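Beltthorpe coffee demo: short pour fault FAQ
Updated October 28, 2021

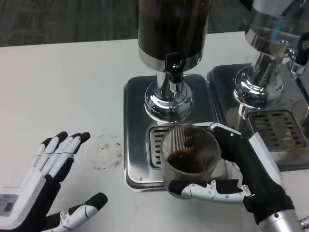 Right hand holding the glass at the left dispenser, a little coffee in the bottom.

What's the fault?
Short pours. Robot holds the glass under the left dispenser, cycle ends early, guest gets a mouthful. Log shows code 963.

When did it start?
July, after the Cluva update. Didn't get reported much at first, people just hit repeat.

Is it the dispenser?
No. Poured by hand, both run fine. Tóth swapped the valve anyway, same result.

So what is it?
Grip check timing out. Ribbed glasses give the thumb sensor a patchy reading, software thinks the glass is slipping and stops the pour. Wukov confirmed it from our logs. Fix is in testing, no date yet.

How often?
8 short pours in the last 200. Nearly all on the left side.

Can I just hit repeat?
NO. Second pour doesn't know what's already in the glass. That's how we got the overflow in July. Coffee over the right glove and into the wrist joint, arm down for the afternoon.

What do I do then?
Press pause. Wait for both hands to stop. Take the glass from the side, never from above, fingers clear of the thumb. Empty it, start a new cycle.

Hand won't let go?
Release is under Service, then Open Right. Don't pull on the glass. They crack.

Anyone hurt?
No burns so far. Keep guests back 40 inches while its pouring, please.

Do I report every one?
Yes. Code, side, time. Fault sheet on the Beltthorpe page, even if it was only a samll one.

Smooth glasses?
On order. Use the ribbed ones on the right dispenser only untill they come.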